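Rapport de projet – Automatisation et conditions de travail
Module « Travail et organisation », semestre d'été
Rendu le 9 août 2021

Robot en étages : ce qui change pour l'équipe de ménage de l'hôtel Plallis

1. Sujet et terrain

Hôtel Plallis, 45 chambres, 17 personnes au service des étages en comptant les extras du week-end. L'hôtel teste un robot à deux bras, fourni et réglé par la société Jombridge. Nom donné par l'équipe : Adis. Au départ c'était le nom du dossier informatique, c'est resté.

Question de départ : est-ce que le robot enlève du travail pénible aux femmes et valets de chambre, ou est-ce qu'il déplace ce travail ailleurs ? Deuxième question, arrivée en route : qui décide de ce qu'on lui confie.

Nous n'avons pas traité le coût de la machine. Pas eu les chiffres, et ce n'était pas dans la consigne.

2. Méthode

Observation pendant les matinées, surtout entre le départ des clients et la remise en service des chambres. Entretiens courts, souvent debout dans le couloir ou à l'office, notes prises à la main puis recopiées le soir. Une grille d'observation reprise du cours (grille Acharya, version simplifiée) : gestes, postures, interruptions, déplacements, qui parle à qui.

Limites : la grille est faite pour des postes fixes. En étages tout le monde bouge, on a dû abandonner deux colonnes. Les entretiens n'ont pas été enregistrés, les citations sont donc des reformulations proches, relues par les personnes quand c'était possible. Pas toujours possible.

3. Le travail avant le robot

Une chambre en départ, c'est dans l'ordre : aérer, défaire le lit, vider les poubelles, sortir le linge sale, salle de bain, lit, poussières, sol, réassort. L'ordre varie selon la personne, chacune a le sien et y tient.

Le linge de bain revient dans toutes les discussions. Serviettes par terre, derrière la porte, dans la douche, sur le lavabo. Il faut se baisser, se relever, recommencer. Une salariée avec 20 ans de métier : ce n'est pas le poids, c'est le nombre de fois. Mal de dos cité par presque toutes les personnes rencontrées, genoux aussi, épaules pour celles qui font les vitres de douche.

Autre point, moins visible : entrer dans la chambre en premier. On voit tout de suite dans quel état elle est, on adapte l'ordre, on prévient la gouvernante si quelque chose manque ou est cassé. Ce premier coup d'oeil fait partie du métier, même s'il n'est écrit sur aucune fiche de poste.

4. Ce qui est confié au robot

Trois tâches pendant l'essai :
- ramasser le linge de bain au sol
- le déposer dans un contenant
- apporter du linge propre depuis l'office jusqu'à la porte de la chambre

La troisième a été arrêtée vite, trop de monde dans le couloir. Les deux premières continuent. Le travail en salle de bain se fait sans salarié dans la pièce, consigne de Jombridge. La personne fait le lit pendant ce temps, ou les poussières.

Les pinces à deux doigts prennent le tissu en boule, le pliage n'est pas prévu et ne sert à rien pour du linge qui part au lavage. Dans l'exemple qui suit, une serviette est tenue au-dessus de la corbeille tressée, près de la douche d'angle, et un autre linge blanc est encore sur le carrelage, avec la deuxième pince juste là.

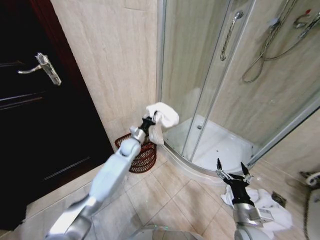

5. Ce qui change pour les personnes

5.1 Le corps
Moins de flexions en salle de bain, tout le monde le dit, même les plus réticentes. Par contre la douche et le sol restent à faire à la main, donc on se baisse quand même. Le gain est réel mais il est partiel. Une salariée en reprise après un arrêt dit que pour elle ça compte beaucoup.

5.2 L'ordre des gestes
C'est le plus gros changement d'après nous. Avant : chacune son ordre. Maintenant il faut libérer la salle de bain à un moment donné, et ne pas y retourner tant que ce n'est pas fini. Les plus anciennes commencent par la salle de bain depuis toujours, elles ont dû tout inverser. Plusieurs parlent de perdre le fil, d'oublier un gobelet ou le papier.

5.3 La surveillance
Officiellement personne ne surveille. En pratique on écoute, on passe la tête. Ce temps n'est compté nulle part sur la feuille de service. Une valet de chambre : je fais le lit avec une oreille à côté.

5.4 Les préparatifs
Pousser le tapis de bain, ouvrir la porte en grand, placer la corbeille. Petits gestes, mais ajoutés à chaque chambre. L'encadrement n'en parlait pas au premier entretien, les salariées toutes. Depuis, c'est inscrit sur la fiche.

5.5 Les relations
Travail en binôme dans certaines chambres avant l'essai, presque plus maintenant. La direction considère que la machine remplace le deuxième membre du binôme pour le linge. Les salariées répondent qu'à deux on parle, on se forme, on s'entraide pour retourner un matelas. Une nouvelle recrutée en août n'a quasiment travaillé avec aucune collègue la première semaine.

6. Qui décide

Choix des tâches fait entre la direction et Jombridge, sans l'équipe. Réunion d'information ensuite, 50 minutes, questions à la fin. Plusieurs salariées auraient proposé autre chose : le transport des sacs de linge plein jusqu'au monte-charge, jugé plus dur que le ramassage. Réponse de la direction : techniquement plus compliqué, peut-être plus tard. On n'a pas pu vérifier ce point auprès de Jombridge, mail resté sans réponse.

La gouvernante est au milieu. Elle fait remonter les remarques, elle règle aussi le planning selon les chambres où passe la machine. Son travail a changé sans que son poste change. A creuser, on manque de matière.

7. Discussion

Le cours distingue substitution et recomposition. Ici on est plutôt dans la recomposition : aucune suppression de poste pendant l'essai, mais un morceau de tâche retiré et plusieurs petits morceaux rajoutés autour. Le problème est que les morceaux rajoutés ne sont pas mesurés. Si le quota de chambres par personne est revu à la hausse après l'essai (craint par l'équipe, ni confirmé ni démenti par la direction), le calcul se fera sur un temps gagné théorique.

Deuxième remarque, l'autonomie. Perdre l'ordre de ses gestes peut paraitre secondaire vu de l'extérieur. Dans les entretiens c'est ce qui revient avec le plus d'énervement, avant la fatigue.

8. Propositions

- Compter la mise en place et l'écoute dans le temps de chambre.
- Laisser à chaque salariée le choix du moment où la salle de bain est libérée.
- Garder au moins un service en binôme pour les nouvelles personnes.
- Faire participer l'équipe au choix des prochaines taches, sacs de linge en premier.
- Refaire des entretiens hors période d'été, le rythme n'est pas le même.

Annexes : grille d'observation modifiée, guide d'entretien, plan de l'étage (fait à la main, pas à l'échelle).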